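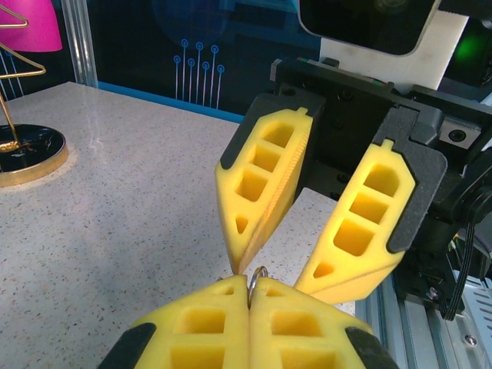

Ľubica Šindelář: The ring still rocks when I lay it flat on the counter, and it still catches on my wool gloves. I did the cloth, I did the soap, and I bought it from you in August, so it isn't old. Is there something else to try, or do I send it back?

**Ticket status:** reopened, Wednesday
**Item:** plain silver ring, thin band, from the Vishwakarma range
**Reported:** grey marks on finger, catches on fabric, no longer sits flat
**Desk:** Hanudent repairs and care

**Reply from desk, 9:40**

Thanks for getting back to us. You've got three separate things going on and I'd like to take them one at a time. The first fix we gave you was for the grey marks only. It won't do anything for the catching or the rocking.

Before you try anything else, can you tell me:

- Is the catching always at the same spot on the band?
- When the ring rocks, does it rock both ways up, or only one?
- Do you wear it against another ring?
- Do you take it off for dishes and hand cream?

**Customer, 12:15**

Same spot, yes. I can feel it with a fingernail on the outside edge. It rocks both ways up. I wear it next to a wider steel one most days. I take it off for dishes but not for hand cream.

The grey marks are better since the soap wash but they come back by supper.

**Reply from desk, 13:05**

That helps. The steel ring is harder than silver, and a thin band beside it will pick up nicks along the edge where they touch. I think that's your catch. Grey marks coming back the same day usually mean cream sitting on the inside of the band, so leave the silver ring off until your hands are dry.

Please do these in order.

1. Put 300 mL of warm water in a bowl with a drop of plain dish soap. No baking soda and no toothpaste.
2. Soak the ring for 20 minutes, then go around the inside with a soft toothbrush.
3. Rinse it in a second bowl, not over an open drain. Dry it fully with a cotton tea towel.
4. Run the band through a single layer of old nylon stocking, slowly. Where it snags, make a small dot beside the spot with a washable marker.
5. Stop there and write back.

Don't start on the nick yet. I want to know if there is one snag or more.

**Customer, 18:50**

Done. One snag on the outer edge where I thought, and a fainter one on the inside about a quarter of the way around. Nothing anywhere else. The inside one I can't feel with my nail.

The water went a bit cloudy. My kitchen scale says 0 when I put the ring on it, should I worry about that?

**Reply from desk, next morning, 8:30**

Cloudy water is soap and cream. The scale is fine too. A lot of kitchen scales won't register something that light, so you can't use one to check wear on a thin band.

For the outer edge, use wet-and-dry paper, 2000 grit. Hardware stores carry it in the auto body aisle, and the Drivum sheets we sell are the same grade if you'd like us to add one to your next order. Cut a strip narrower than your thumb.

1. Wet the strip.
2. Hold the ring with your fingertips on either side of the dot. Don't use pliers, even with tape on them. Thin bands bend very easily and that may be how the rocking started.
3. Stroke along the edge in the direction of the band, not across it. Three or four light strokes, then wipe and try the stocking again.
4. Once it runs clean, finish with the Pralness cloth, the treated side first and then the plain side.

Leave the inside mark alone. If it doesn't catch on skin, taking metal off there gains you nothing.

**Customer, 16:20**

Outer edge is smooth now and passes the stocking. Took two rounds. The patch is a bit more matte than the rest, even after the cloth. Inside one I left.

It still rocks.

**Reply from desk, 16:45**

Good. The matte patch should blend in with wear, and a few more passes with the cloth will bring it up sooner.

The rocking is a slight twist in the band. Please don't press it flat on the counter or tap it with anything. We straighten these on a steel mandrel with a rawhide mallet and check them on a flat plate afterwards. For plain bands the work is free in the first year, and you're inside that.

To send it in:

- Small padded mailer, ring wrapped in tissue and taped to a piece of card so it can't slide into a corner.
- Put the ticket printout in with it.
- Use tracked post. We refund postage on parcels up to 100 g, and yours will be well under.
- Send the silver ring only. Keep the steel one at home.

If the size changes by more than a quarter when we round it up, we'll call you before doing anything further.

**Customer, 17:30**

Will post it tomorrow. I've moved the steel ring to the other hand in the meantime.

**Desk note**

Waiting on parcel. Check band for twist and roundness, record size before and after. Look at the inside mark under the loupe, no polishing unless it's a crack. If cracked, replace from stock and don't solder. Ticket stays open until the ring is back with the customer.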